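Zumthorpe work table, long-term review
Posted 5/23/21 by Emiliano Quintana

I bought the Zumthorpe in November to replace two trestles and a door. It's the long version with the light top, and it cost $2,225 before delivery. That is a lot for a table. I'd been looking at the Jodgate as well, and at a second-hand Pramanik that was gone by the time I rang up.

Delivery came in two boxes. The legs and rails were in the smaller one, which weighed 22 kg and was fine for one person. The top was not. It's 40 mm thick and the box has no handles, so get a mate to help and clear the hallway first. One corner of the carton had been crushed but the timber underneath was all right.

Assembly is eight bolts into threaded inserts, plus four levelling feet. The hex key in the packet is rubbish and rounded off on the third bolt. I used my own after that. The instructions show the long rail the wrong way up in step two, and the holes won't line up until you flip it. I emailed the shop and they said they knew.

Once the bolts are tight there is no sideways wobble to speak of. I can plane small stuff against a stop on it, though it isn't a joinery bench and I wouldn't hang a heavy vice off the edge. The Jodgate I tried in the showroom was stiffer end to end, thanks to its steel stretcher, but you bark your shins on that every time you sit down.

The top is what you're paying for. The boards run the long way and the colour varies a fair bit from one to the next, from a pale beige through to honey. I like that. If you want an even colour, order the painted one.

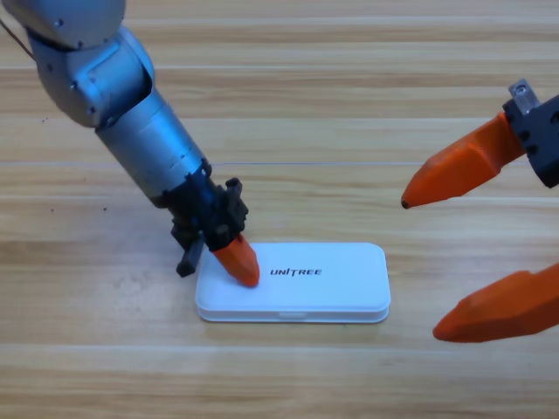 The seams are straight and the finish has a soft sheen.

The seams are flush enough to write across with a single sheet of paper underneath. I had expected some movement over summer, as the shed gets hot and the coast air gets into everything, but I can't feel a ridge with a fingernail. I keep it out of direct sun where I can.

Finish is a factory satin oil. It's smooth and easy to wipe, and crumbs and sawdust come off with a dry cloth. It does throw back a bit of light under the downlights, so if you do close work at night, put the lamp to one side. Water beads for a while and then doesn't. I left a mug on it overnight in the second week and got a pale ring, which came out with a light rub using a grey pad and a dab of the maintenance oil. The oil is sold separately and I think a small tin should be in the box at this price.

School glue peels off once it has dried. PVA is the same if you catch it early. Texta is another matter. It sits in the open grain and you need metho to shift it, and the metho takes some of the sheen with it. I now keep an offcut of cardboard handy for anything involving ink, when I remember.
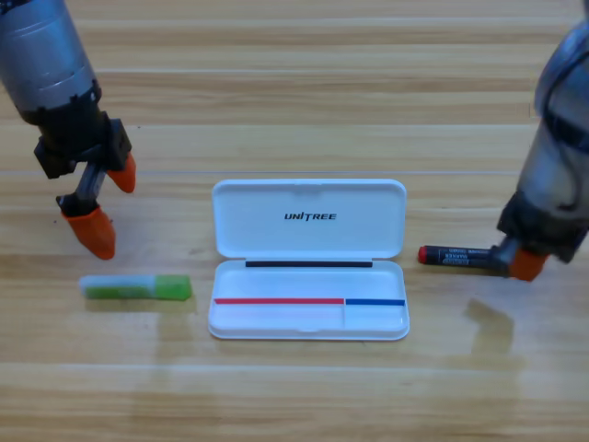
Glue stick, black marker and the open white case on the tabletop.

Height is 740 mm, adjustable upwards by a few millimetres with the feet. That suits me for sitting work. For standing work it's too low, and I've ended up with a sore back after an afternoon of cutting. Zumthorpe sells taller legs but they're on back order – I've been waiting 6 weeks so far and have no date from them.

The optional drawer is not worth having. It's shallow, the runners are the cheap roller type, and it takes up knee room right where you want it. I fitted mine, used it for a month and took it off again. The Binach trolley is cheaper, rolls underneath with room to spare and holds a good deal more.

A few smaller things. The edges have a slight round-over, which is comfortable under the forearms but means ordinary spring clamps slip a bit. Quick-action clamps hold fine. The levelling feet mark vinyl flooring, so stick felt on them. The underside is sealed as well, which I was pleased to see, and there are no staples or rough spots.

I'd buy the top again. The legs are decent, the drawer is poor, and the shop is slow to answer but polite when it does. If you already have a solid base, ask about buying the top on its own. It isn't on the website but they quoted me for one over the phone.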